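How to oil a wooden worktop

A wooden worktop needs oil a few times in its first year and then once or twice a year after that. The job itself is short, but the drying takes most of a day, so pick a time when you can manage without the kitchen. I usually start on a Sunday morning after breakfast.

Clear everything you can lift and wipe the surface with a cloth wrung out in warm water and a little washing-up liquid. Leave it to dry fully. Damp wood will not take the oil evenly and you may get cloudy patches.

Sand lightly with fine paper, always along the grain. Go over the area by the sink twice, as it wears first. Vacuum up the dust and finish with a dry cloth.
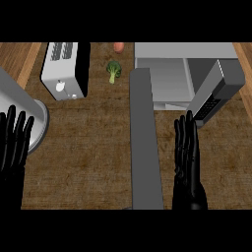

Stanciu
Kitchens and joinery writer, Listedus

Pour a small pool of oil on the wood and spread it with a lint-free cloth, working along the grain. I use Coris worktop oil, but any oil sold for kitchen wood will do. Keep the coat thin. After 5 minutes, wipe off whatever is still sitting on top, or it will dry sticky.

Wait for the time given on the tin before the next coat. Two coats are enough for a top that has been looked after. Bare or newly sanded wood will want more, and the cut ends should get an extra one.

Joins between lengths of worktop need a bit of care. Work the oil in with a folded corner of the cloth and check that the sealant is sound. Replace it if it has lifted.

Oily cloths can catch fire on their own as they dry. Soak them in water, then lay them flat outside before putting them in the bin.

Keep the top dry overnight and use mats under hot pans for the first week.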